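Robichaud Outpatient Imaging - Monthly Staff Meeting, February
Notes by Kendra L. Corrections to me before the next one please

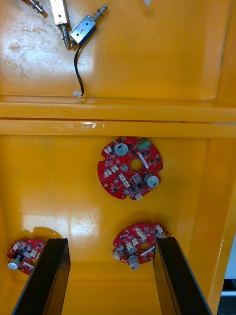 Small parts in the yellow divided bin.

Present: front desk (both), ultrasound, CT, mammo, billing, Audrey-Anne Tremblay (chair), Kendra Leclerc (notes). MRI joined late, patient on the table.

Started 7:15 am. Last month's notes ok, one fix: the parking item was for the north lot.

1. Scheduling / no-shows
No-shows still bad for the early ultrasound slots. Text reminders go out the night before, which front desk says is too late for anyone who has to fast. Audrey-Anne wants two texts, one at three days and one the morning before. Flokix can do this but the second text is a separate setting and has to be switched on by exam type. Front desk asked who writes the wording. Kendra to draft, keep it short, no abbreviations. Spanish version same time, not after.
Discussion re: overbooking the 7:30 slot. Ultrasound said no. Left alone for now.

2. Reports to referring offices
89 reports last month went out by fax and then again by portal. Offices are complaining, one is filing both copies and calling about the "second exam." Billing thinks the duplicates come from offices listed twice in the directory, once under the doctor and once under the practice. Cleanup needed. Billing will take A thru M, front desk the rest. Don't delete an entry until you've checked for pending orders on it.
Question about whether we can drop fax altogether. Not yet, several of the small offices have nothing else.

3. CT contrast screening form
New form is two pages, people skip the back. Kidney question is on the back. CT has been catching it at the door but that makes for a slow start every time. Agreed to move kidney and diabetes questions to the front, allergy stays at the top. Cut the line about preferred pharmacy, no one uses it. Audrey-Anne needs to run the new layout past the radiologists before its printed. We have 200 of the old ones left, use them up at the back desk as scrap.

4. MRI
(MRI arrived.) Locker keys going missing again, two lockers now out of use. Asked for the code type. Quote from Protetti came to $4000 for the full set, installed, which got a groan. Audrey-Anne will ask about doing just the women's side first.
Also: patients still coming back in with patches and hair clips after the changing room. The sign is behind the door when the door is open. Move sign.
Headphones, left side cuts out. Swap pair in the meantime, service call is in.

5. Mammo
Saturday hours trial, second month. Filling well in the morning, thin after 1. Suggest closing at 1:30 and adding the time to Thursdays, mammo to check with staff on both. Hold on - she can't do Thursdays till the new tech is signed off. Back on agenda next month.
Gown order was short, mediums only. Reordered.

6. Billing
Prior auth denials up for outpatient CT abdomen. Most are a missing prior-imaging date. Please put the date in the box even if the exam was done elsewhere, "see chart" gets bounced. Billing will make a one-page cheat sheet, tape it by the phones.
Self-pay price sheet at the desk is last year's. Take it down today. New one is on the shared drive under Forms.

7. Stostar archive move
Old studies are being copied over in the evenings, newest first. Priors from the old system may take a few minutes to come up, don't call IT unless it has been over half an hour. Mammo asked for priors to be pulled the day ahead for anyone with a screening booked. Audrey-Anne to ask if they can do that automaticaly.

8. Other
Waiting room TV, volume complaints both ways. Captions on, sound low.
Water cooler by ultrasound leaks, bucket is not a fix. Work order in.
Break room fridge cleared Friday noon, label it or lose it.

To do
Kendra - reminder wording, English and Spanish
Billing / front desk - directory duplicates
Audrey-Anne - contrast form, locker quote, Stostar priors
MRI - move sign
Mammo - Saturday/Thursday hours, report back

Ended 8:05, first patients were already checked in. Next meeting same time, CT brings the coffee.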